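4. Walking the carpet in

By now your Federo carpet should be down, trimmed and tucked at the edges, and I expect you would like to put the furniture back and have a sit-down. Please give it a little longer if you can bear to. The backing needs time to settle on to the floor beneath, and a bit of gentle walking helps it along nicely.

1. Open a window and leave the room at its usual temperature. Laying in January is perfectly all right, but let the heating run as it normally would.

2. Put on a pair of clean, flat-soled shoes. Ordinary trainers are ideal, and laces should be tied so that they don't trail. Wipe the soles on a mat first - grit is far harder on the pile than feet are.

3. Start at the wall opposite the door and walk slowly towards it, setting each foot down flat. Move over by the width of a shoe and go back the other way.

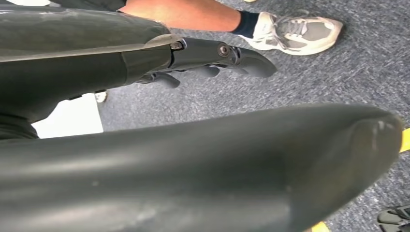
Hjørdis Backlund

4. When you have covered the whole floor, stop for 15 minutes and then walk it again, this time from side to side. If you feel a ridge underfoot, stand on it with your full weight and then smooth it towards the nearest edge with your hand.

5. Check the edges last of all. Press the toe of your shoe lightly along the skirting and feel for any place that gives. A loose edge can be lifted and tucked again as described in section 3.

Note: You may find some fluff on your socks and soles over the first few weeks. It is only short fibre left over from cutting, and your vacuum cleaner will take it up quite happily. Use the lowest suction for the first 2 passes.

Caution: Please don't wear studs, narrow heels or outdoor boots during walking in. Dents made at this stage can be slow to lift, especially in the deeper Undow pile.

Caution: Keep anything heavier than 80 kg off the carpet until the following day, and lift furniture into place with a second person - dragging it will pull the seams.

Section last revised 2023-08-31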